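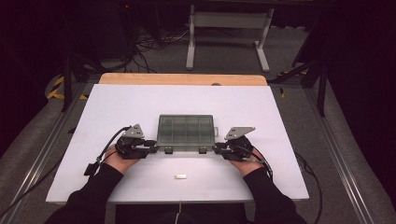

Sorting small parts is the chore I'd hand over first, and every August when I clean out the workshop I ask myself if a machine could take it yet. My answer this year is still "some of it." Take the box itself. A clear-lidded organizer with rows of little compartments and two small latches along the front is about as friendly as storage gets, and a pair of grippers can take it by both ends and hold it level. Lifting and carrying, fine! Latches are where I'd start to worry, and after that comes the really fiddly part -- picking one washer out of a corner.

My friend Jussara Fagundes runs a repair counter at Falcão and keeps 147 kinds of screw behind her. She'd love a machine for it. She also figures she can fill a tray in seven minutes with a cup of coffee next to her, so for now she's keeping her 2,000 dollars.

Whether it's you or a robot doing the sorting, these help:

Put a white board or an old cutting board under your work. Dark screws show up right away, and you can tip the strays back into a cup.

Keep the box shut when you move it, and carry it flat with a hand at each end. I once picked up my Zendel by the lid (37 compartments, all mixed, there went my evening).

Stick one sample of each part on the lid with clear tape, right over its compartment. Faster to read than labels, and my handwriting is awful anyway.

Don't fill a compartment past halfway. Fingers need room, and so would anything else that reaches in there.

Latches getting stiff? Wipe the grit out with a dry toothbrush before you force them. I snapped one on my old Pidel and it's been held shut with a rubber band ever since.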